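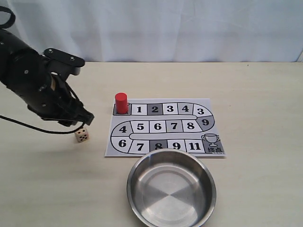
Can a machine do the household chores yet?

One chore at a time, in a room set up for it, and usually slower than you would. A whole kitchen on a normal weeknight is still out of reach.

Notes for the Fliltport talk, May 29, 2021. Keep to 25 minutes, then questions.

Start with the dishwasher. Most people in the room own a robot already and don't call it one. It works because we do the fiddly part: we scrape, we stack, we shut the door. The machine sprays water in a closed box. Ask for hands up on who enjoys unloading it.

Unloading is the hard half. Cups nest, lids flip, a fork slides under the rack. A person sorts that out by feel, and feel is what the machines are short on.

Then the small jobs. Pick up a die, drop it in a bowl, move a counter one space along a track. A four-year-old does all of it while talking. For an arm with two fingers, each of those is a separate problem: where is the thing, how do I come at it, have I got it, where does it go. Pause here and let people think about clearing up after a board game. 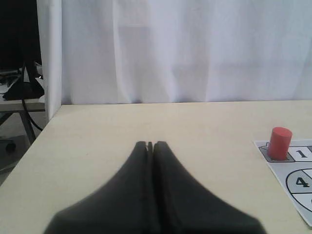
Getting to the right spot is mostly solved. Closing on an object without knocking it over is getting better. Noticing that it has gone wrong and trying something else is where the time goes.

Buvley numbers next. We ran the tidy-up job 100 times with the table left alone and it was fine for most of the day. Then we shifted the lamp and the misses went up. Don't read out the whole table, it's in the handout.

Shop floor. The Vlček line packs 300 trays a shift and does it well. Same tray, same height, same colour, every time. Put a crumpled tea towel on that line and it stops. Somebody will ask about jobs. Say what we saw: the people there moved to loading and checking, and the loading is still heavy work.

Cost. The Girer arm is $2000 before you add a gripper, a camera or anyone's wages. A cleaner is better value for a house and will be for a while.

What I'd buy now: a floor vacuum, if you don't mind picking up socks first. What I'd wait on: anything that claims to fold.

Leave the last slide up during questions. Check the mic has been passed to the back rows. Next session is in October, sign-up sheet by the door.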